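Setting up a wrist view in the simulator

The Zillard guide says the default wrist camera is fine. I doubt it. Before any run on a simulated arm, open the gripper wide and check that both finger pads show, with clear worktop between them. 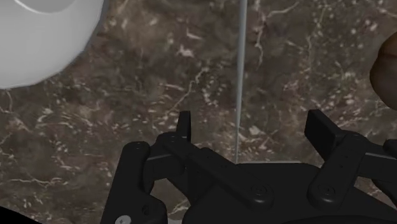 Words: Ineke Lambrechts
Filed under: Simulation, Grippers

1. Jog to 3 poses and save the wrist view at each. If a pad drops out, move the camera, then start again.

2. Lower the fingers into a bowl and look from the side camera too. The wrist view alone won't convince me about depth.

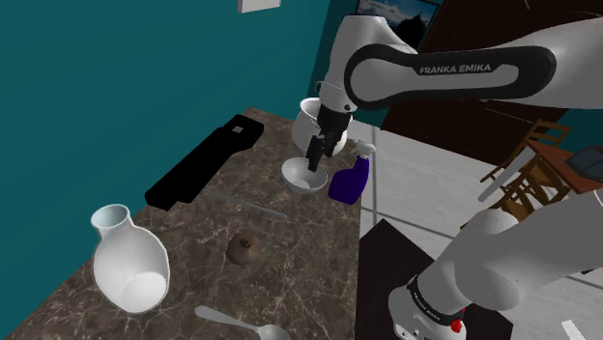
Side view, fingers lowered into the small white bowl.

3. Run 1,000 steps and compare. Benoît Roussel swears by 2,000. I've yet to see what the extra buys him.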